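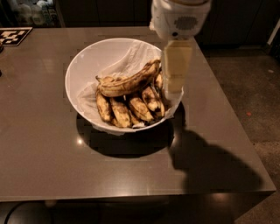 1/9
Fruit handling set, Cundstead bench, October. Task string: "take one banana out of the bowl and put it on the table". Target is 100 accepted episodes on this layout before we change anything.

2/9
Overripe bananas are in the set on purpose. Our first policy was trained on clean yellow fruit and lost the outline as soon as the peel went spotty. With brown on brown in a heap, the segmentation head merged neighbours and the grasp point landed in the gap between two fruits.

3/9
The bowl is lined with paper towel. It bunches differently every time the heap is rebuilt, so the white region changes shape between episodes. We want that. Landry (the training code) now crops tighter round the fruit, and a fixed background would hide mistakes in the crop.

4/9
Taupe-gray table, one overhead light. The arm throws a long shadow across the top and there's a glint off the surface. Both stay in. An earlier set was shot under diffusers and the policy froze when its own shadow moved.

5/9
The marker card in the back corner is for table pose only. It's read once at the start of each episode and masked before training. If it isn't found within 5 seconds the episode won't start, and the operator has to nudge the head down and try again.

6/9
Numbers so far, all fruit layouts: 351 episodes recorded, 236 accepted. Most rejects are operator pauses longer than the limit. The next largest group is two bananas lifted together, which we keep in a separate folder – they're useful as negatives.

7/9
Soft fruit needs a lower closing force than the default. We cap it in the teleop layer (Dilska), so the operator can squeeze as hard as they like on the handset. Commanded and capped values are both logged. Train on the capped one. I used the wrong column for a week.

8/9
Approach angle matters more than I expected. Coming straight down over the rim works for fruit at the side of the bowl. For anything under the top banana, operators tend to drag first and lift second. We label the drag as its own phase now, and the phase boundaries are still marked by hand.

9/9
Next layout is the same fruit in a deeper bowl, then mixed fruit. The split is by heap arrangement, never by episode – otherwise near-identical piles end up on both sides and the score means nothing. Index and reject codes go in the Storkenora repo once the hand labels are checked.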